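Thread: I have spent a month with the Sketel, the head-worn camera kit from Skesley that pays you, in a manner of speaking, to teach their future kitchen robot how to put your groceries away. Review follows. Get a snack.

The pitch, for anyone who hasn't had the ads. You wear a camera on your head. You do your normal chores. The footage goes to Skesley, who use it to train household robots, and you get credit toward a robot you don't own yet and may not want.

I signed up because I was going to be putting the groceries away anyway. This is also how I ended up with a loyalty card for a car wash.

What's in the box: headband, camera, battery pack, two cables, a card telling you to have fun. The cables are the same cable. One is labeled SPARE, which I found a little ominous.

The headband is fine. It sits above the eyebrows and leaves a line that stays until lunch. I answered the door with the line on and the delivery guy asked if I swam.

Setup took 20 minutes. Most of that was the app asking me to look at my hands. "Look at your hands." I looked. "Look at your hands again." I have never felt so unconvincing as an owner of hands.

Once it's happy, it gives you a list of tasks. Mine opened with folding towels, which I do badly. Somewhere out there a robot is learning to fold a towel into a kind of burrito, and I'd like to say sorry to its family.

The tasks get a difficulty rating. Folding is a 2. Wiping the counter is a 2. "Bags, powders and jars" is a 4 and pays double, so naturally I became a bags, powders and jars man overnight.

Why the double rate? Skesley's help page says soft see-through things are hard for machines. A plastic bag has no fixed shape, a clear jar shows you whatever is behind it, and flour goes where it likes. Fair enough. I've been at it for decades and I still lose to flour.

You do have to keep your hands in view the whole time. It sounds easy until you notice how much of cooking is done while looking at something else. The app beeps if your hands wander off. It beeped at me for scratching my nose. It beeped at me for reading a recipe.

The beep can be changed to a chime. The chime is worse.

Privacy, for the several of you who asked before I'd finished the second post. Faces get blurred before upload, or so the settings page promises. There's a pause button on the headband and I use it a lot. Mail and pill bottles are on you, so clear the counter first. I now have the tidiest counter of my adult life.

You can go back through your own clips in the app and delete any of them. I deleted one where I talk to a bagel. You can also save stills, so have one from the double-pay pile.
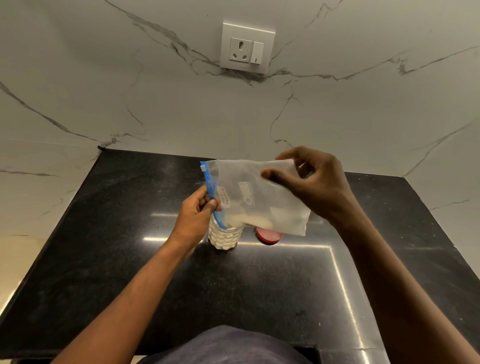

Milk powder, jar, red lid. Difficulty 4, hands present and accounted for.

The reviewer note on that clip came back "good grip, please narrate less." I hadn't known there was audio. There's a switch for audio. It's in the settings under "Other."

Handwritten labels, by the way, are a good idea for this. The app wants you to tag what you handled, and by the end of the week I could not have told you my powders apart for money. Which was the arrangement.

Now the money. I finished the month on 2,038 credits. The store is run by a partner outfit called Munico, and what it currently sells is a second headband, a tote bag, and "early access," which is a place in line.

I got the tote bag. It's a decent tote bag. I used it to carry the groceries I then got filmed putting away, so at least the economy is circular.

Compared with the Hoshino kit, which I tried last May: Hoshino's is lighter and the battery outlasts you. But it straps to the chest, and everything I recorded was a close study of the edge of my own counter. Head-mounted wins if you're tall or have a stomach. I'll leave it there.

Things I'd fix. The battery pack gets warm in a back pocket. The task list repeats itself. And the app should stop sending "We miss your hands!" at eleven at night.

Things I liked. The reviewers are quick and seem to be people. The delete button works. I've cleaned out the whole pantry, and found three open bags of the same rice.

Would I recommend it? If you already do chores and don't mind a line on your forehead, sure. If you're in it for the robot, ask them for a delivery date first. I did. They thanked me for my enthusiasm.

Replies are open for questions. I can't help with the towels.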